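Fewer Lifts, More Screens at the Urnomdale Plant

Satidia has cut stone and composite bar stock in Urnomdale for 13 years, and until last November every bar was picked off the outfeed by hand. The company now runs 4 robot cells on the finishing line. Each cell has a two-finger gripper and handles one bar at a time.

The change in staffing is smaller than the change in duties. No positions were cut. Two operators per shift -- formerly loaders -- now work at a desk beside the line, where they build and check grasp routines in a simulation package called Lident before the code is released to the cells.

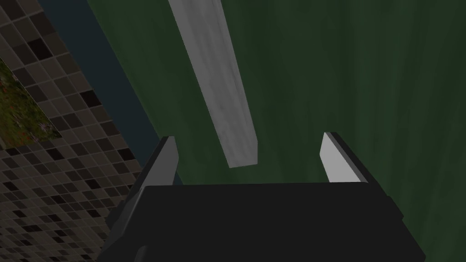

A simulated approach in Lident: the gripper is open and the end of the bar is just above the fingertips.

Most of the desk work concerns approach angle. A bar that enters the gap at a slant can load one pad before the other, and on a polished face that means a mark. Operators adjust the angle, rerun the sequence and log the result. A routine is released after 86 clean runs.

Pay was the slower discussion. Loaders were graded on physical handling, and the old scale had no line for simulation work. The new grade, called Strand after the line itself, took effect in spring and includes paid training hours. Manual loading remains for odd lengths and rework, and operators rotate through it weekly -- a condition the shift crews asked for, to keep their hand skills current.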